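Ticket 453: Camera traps on the Terkness line record at wrong hours, mink raft photos missing
Status: closed with follow-up. Category: field equipment / data import 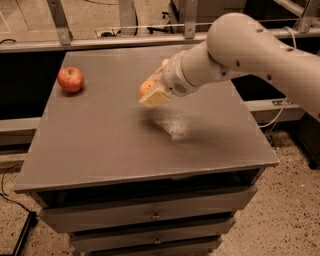
I open this ticket for the monitoring of non-native carnivores along the Terkness stream, because the data from the last collection cannot be used as they are. We have 18 camera traps there, all made by Hayashi, and each one looks at a floating raft with a clay pad for tracks. After import to the Davotholm database, most night visits appear in the middle of the day, and from some rafts there are no pictures at all. I first suspected the bait. At three rafts we had changed from fish oil to fruit as a trial for raccoon dog, a single red apple with mottled skin and a short dark stem, the same sort as the one on the gray drawer cabinet, and I thought that such bait gives no smell to interest a mink. But the missing pictures are also from rafts with fish oil, so bait does not explain it.

What I expected
Each raft gives a folder with pictures, the time in the picture is the local winter time (we do not use summer time in the field, this is in the protocol), and the import script puts every picture in the table "visits" with raft number, time and species.

What I got
The card reader finished without error. The import script said 161 files rejected, with the text "timestamp outside deployment". The other files were accepted, but many have a wrong hour. For raft 5 the folder exists and is empty.

Equipment and versions
Cameras: Hayashi, the older model with the small gray screen. Firmware is the one delivered by the supplier, never updated by us.
Batteries: rechargeable, changed in June.
Cards: all formatted in the camera before use.
Import: the Etska import tool, installed on the office computer and on the field laptop.
Database: Davotholm, the shared copy.

Log

Entry 1, 9:20
I compared the time strip printed at the bottom of the pictures with the time written inside the file. They are not the same. At raft 2 the printed strip says 02:14 and the file says 14:14. The picture is fully dark with infrared light, so the printed strip is right. The difference is always twelve hours, never eleven and never thirteen. I checked thirty pictures by hand from four rafts.

Entry 2, 10:05
Question from the data desk: are the cameras set to 12-hour or 24-hour clock?
My reply: I did not know that the camera has this choice. I went to the store room and took a spare camera of the same model. In the menu, under "Display", there is "Hour format". The spare one stands on 12. When I change it to 24, a test picture has the same hour in the strip and in the file. When I change back to 12, a picture made after noon is correct, but a picture made with the clock set to after midnight has twelve hours added in the file. So the fault comes from the camera and not from the script.

Entry 3, 11:40
I went through the deployment sheets. The sheet has a field for date, battery level, sensitivity and picture interval. It has no field for hour format. Therefore I cannot say from paper which cameras were on 12 and which on 24. I have to decide it from the pictures themselves.

Entry 4, 13:15
The rejected files. They are all from the first night or the last day of the deployment. When twelve hours are added to a picture from the last early morning, the time falls after the hour when the camera was taken home, and the script refuses it. This is correct behavior of the script, and I am glad for it, because otherwise we would perhaps not have noticed anything before the yearly report.

A second group of rejected files has the year of the factory setting. These are from raft 11 only. Here the camera lost its clock after the battery change. The manual says that the clock is kept for a short time without batteries, but it does not say how short. The person who changes the batteries must put the new ones in quickly and then look at the screen — this was not in our instruction.

Entry 5, 14:30
Raft 5. The folder is empty, but the card is not. I looked at the card with a file recovery program in read-only mode and it shows pictures in a second folder with a different name. The camera makes a new folder when the file counter goes over its limit and starts again from one. The Etska tool reads only the first folder it finds, and in this case the first folder had been made at formatting and never filled. I copied the second folder by hand to the office computer.

Please do not format the card from raft 5 until this ticket is closed. I put it in an envelope and wrote "keep" on it.

Entry 6, 15:10
Question from the data desk: can you send one sample folder with the fault and one without?
My reply: sent. Raft 2 is with the fault, raft 8 is without. In both folders I left the test pictures from the day of installation, where the hand of the person is in front of the lens. They are useful, as we know the real hour from the field book.

Entry 7, next morning, 8:45
The data desk sent a small correction script. It reads the infrared flag from the file (on or off) and compares the hour with sunrise and sunset for the place. If the flag is on and the hour is in full day, it takes twelve hours away. I tested it on raft 2 and the result agrees with the printed strip in every picture I opened.

There is one problem. Under the old alder trees at raft 14 it is so dark that the infrared light works sometimes also in the afternoon. The script changed these pictures to the night, and this is wrong. For us it is a serious matter, because activity in daylight is one of the things we want to know about mink when otters come back to a stream. I ask that raft 14 is corrected by the printed strip and not by the light.

Entry 8, 10:30
Data desk agrees. They added an option to read the strip with text recognition. It is slower, but the numbers in the strip are large and white on black, and it makes few mistakes. When the number cannot be read, the file goes to a list for manual check. I prefer this way for all rafts and not only for 14, even if it takes the whole afternoon.

Entry 9, 16:50
Correction finished for all rafts except 11. Files on the list for manual check were mostly those with a drop of water on the lens housing or a moth close to the light. I did them by hand.

Raft 11 has no correct clock at all after the battery change. We have the hour of the change from the field book, and the camera clock started from zero at that moment, so in principle a constant can be added. I did it and compared with the last pictures, in which the camera is being taken down. The difference to the field book is under five minutes. I accept this, and I put a note in the column "remark" so that other users can leave raft 11 out if they need exact times.

Entry 10, next day, 9:00
I ran the import again from the beginning, with an empty table. No file was rejected. Visits of mink are now at dusk and in the night for the most part, with a few in daylight, as in the earlier seasons. Raft 5 appears with pictures.

One more small matter. Two visits with the species "mink" are in my opinion polecat, the face mask is visible in one of them. It has nothing to do with the clock. I changed them to "uncertain" and asked for a second reading.

Cause
1. Hour format on 12 in part of the cameras. With this setting the camera writes a wrong hour into the file between midnight and noon.
2. Clock lost at battery change, one camera.
3. Import tool reads only the first folder on the card.

What was changed
All spare cameras are set to 24. The deployment sheet has a new field "Hour format" and a new field "Clock checked after battery change". In the instruction for field work, the step with the test picture now says: hold the field book open in front of the lens, with the hour written in large numbers.

The Etska tool is not yet changed. Until then, please open the card by hand before import and look whether there is more than one folder. If there is, copy the content of all folders into one place, but take care that files with the same name do not replace each other. I rename them with the folder number at the front.

Still open
— Cameras now in the field on the upper part of the stream were set before this ticket and must be visited. I will check the hour format at the next bait change and write the result here.
— Second reading of the two uncertain visits.
— Older seasons. The same cameras were used last year. I looked at a few folders and the hours seem good, but this is not a full check. The data desk will run the strip reading over the archive when the computer is free at night.
— The fruit bait trial stays in the table with its own code. Please do not mix it with the fish oil rafts when you calculate visits per night.

Comment added after closing
The upper cameras are visited. Two of them were on 12 and are now on 24. Their cards are copied, the import is done with the strip reading, and the table in Davotholm is updated. The card from raft 5 can be formatted.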